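How to Sort a Kitchen Drawer or Cupboard Before a Move

By Irfan Raju
Updated June 23, 2025

Most people pack the kitchen last and end up moving things they have not used in years. Sorting one drawer or cupboard at a time keeps the job small. A normal cupboard takes less than an evening.

What you need

Two bins or boxes
Masking tape and a marker
Old newspaper or dish towels
A clear table or counter

Step 1. Label the bins

Mark one bin "Keep" and the other "Give away." Put the label on the short side so you can read it when the bins are stacked. Trash goes straight into the kitchen garbage can.

Step 2. Empty the whole cupboard

Take everything out, including the things at the back. Wipe the shelf and let it dry. If you have shelf liner, peel it up now. Old liner tends to tear, and a plastic scraper gets the rest off.

Step 3. Match lids and sets

Put every container with its lid. A container with no lid goes in the give-away bin or the recycling. Do the same with cups and saucers. When I left my apartment in Mumthorpe I had 270 square feet to move into, so I kept two mugs and two bowls and gave away the rest. You may have more room than that.

Step 4. Fill the bins

Heavy pieces go on the bottom. Cups and other light things go in last, wrapped in one sheet of newspaper each. Stop when the bin is level with the rim, or the lid won't close.
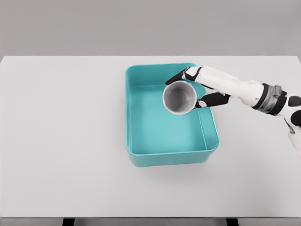 A white cup over a teal bin on a light gray tabletop.

Step 5. Write down what is in each bin

A short list taped to the lid is enough. "Mugs, measuring cups, small strainer" is better than "kitchen stuff."

Step 6. Drop off the give-away bin

Do it the same week. Call ahead and ask whether they take glass and cookware. The Matubbar thrift store takes both but not knives.

Next: Packing plates and glasses
See also: How to clean an oven before you hand back the keys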